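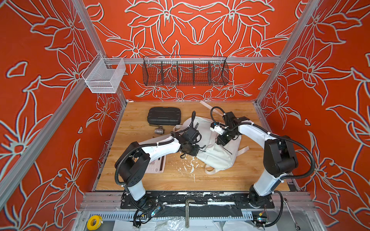 Packing a soft bag: your questions

Hello and welcome! These are the questions that come up most at the Saneo bag-packing evenings, answered by Reshma Buthelezi and Dewanti Majimbun. We love a soft bag (you may have noticed) and we'll happily talk about them all night. Last updated Aug 19, 2021.

What counts as a soft bag?

Anything that flops when you put it down. Thin backpacks, drawstring bags, shoppers, the crumpled thing at the bottom of the wardrobe. If it won't stand up by itself, bring it along!

My backpack is so floppy I can't get anything into it. Help?

Lay it flat on a table first, straps out to the sides, and find the zip. Open it all the way – people always stop halfway and then fight with the gap. Slide your biggest flat thing in along the back, and suddenly you've got a bag with a shape. It's such a satisfying moment.

Which flat thing is best?

A picture book is brilliant. The covers are big and smooth, and it keeps corners from poking you in the back. A slim folder does nearly as well. Magazines are a bit bendy, so put two together.

How do I close a drawstring bag so that it stays closed?

Pull both ends of the cord evenly, push the folds down with your other hand, then take the cord once round the neck before you tie it. A bow is fine. If the fabric at the opening has started to fray, trim the loose threads so they don't catch in the cord. 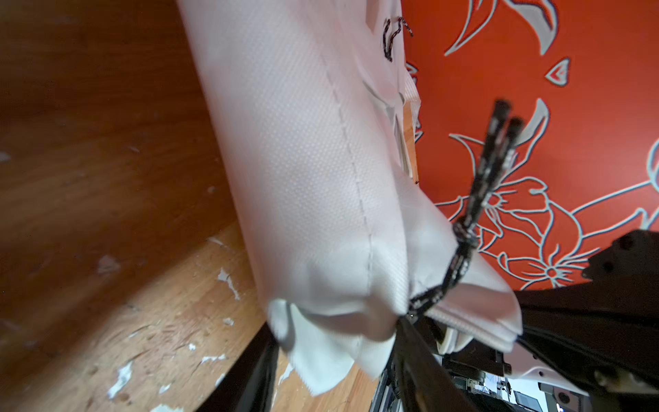
White drawstring bag with a speckled black cord.

Where do hard cases go?

Low down and in the middle, with the long side across the bag. Small metal bits and pieces want a pouch or an old sock round them, or they'll find their way straight to the bottom and scratch everything they meet.

And calculators, pencils, all the school stuff?

Calculators go face-in against the book, so the keys don't get pressed all the way to school. Slamet Siregar's daughter packs hers that way every morning and now tells the rest of us off for doing it wrong. Pencils in a case, please, points down. 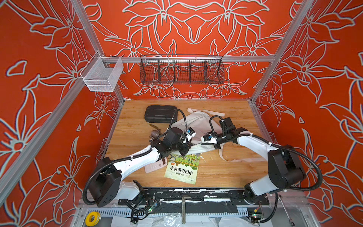
Snacks travel at the top, always, and so does anything you'll want on the bus. I'd add a spare carrier bag as well. It takes up no room and you'll be so pleased with it when it rains.

Can I wash a white fabric bag?

Check the label, but a cool wash usually does it. Empty the pockets, turn it inside out, tie the straps together and hang it up to dry.

Do I need to book for an evening?

Yes please – there are 8 places at each one and they go quickly. The next new dates are in May. Sessions are free, tea included, and Ah-rin Yook looks after the list at the front desk.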